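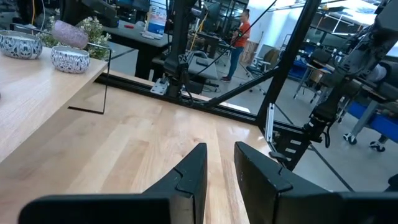

Two patterned bowls on a wooden tray.

The ground at Brirndale holds 3,123 people when it is full, and for most of its history it has not been full. The main stand has wooden seats on one side and a concrete terrace on the other. There is one turnstile for home supporters and one for visitors, although visiting fans tend to use whichever line is shorter.

Jirgate have played here since the old field by the river was sold for housing. The club spent most of those years in the regional league, finishing in the middle of the table and losing its better players to teams with more money. That changed after the cannery closed and the players' jobs there went with it.

Until then, the cannery had employed more than half the squad. Shifts were arranged around training, and the company paid for the bus to away games. When the plant announced it would shut, the players were given 40 days' notice. They had a league match against Yammine two days later. Before kickoff, both teams sat down on the center circle and stayed there. The referee blew his whistle twice and then stood with his hands behind his back until they got up.

The protest had been agreed on by phone the night before. Yammine is a port town and several of its players worked on the docks, where contracts were also being cut. The league fined both clubs. Supporters paid the fines by passing buckets through the stands at the next three home games, and what was left over went to families who had lost wages.

The match itself ended in a draw and is not much remembered. People talk about the sit-down. A painted version of it covers the wall behind the south goal, with the players' faces left blank because the painters could not agree on the likenesses.

The cannery did close. The players' action did not save a single job there, and some in the town still say it was a waste of effort. Others point to what came after. The squad formed a players' association, the first in the league, and used it to ask for written contracts. Before that, a player who broke his leg could be dropped the same week with nothing. Within two seasons every club in the division had to pay an injured player until the end of his deal.

Kadura, the largest club in the region, held out the longest. Its owners argued that part-time players were not employees and had no claim on the club beyond match fees. Their own captain disagreed and refused to sign a new deal until the rule was accepted. He missed eleven games. When he came back, it was at Brirndale, and the home crowd stood up for him, then booed him every time he touched the ball.

The association now has members at all of the clubs and rents two rooms above a hardware store. Much of its work is ordinary. It reads contracts, chases late payments and helps players find work when they stop playing. Dues are 50 a season, the same as a pair of cheap boots, and have not gone up in years. Players on loan pay half.

Last November the league proposed moving midweek games to the afternoon to suit broadcasters. For players with day jobs, that would have meant giving up shifts. The association wrote to every club and asked for a vote, and the plan was dropped before the winter break. A new version is expected before next season, with later kickoffs and a small payment for lost hours. Members at Jirgate have already said they want the payment in writing.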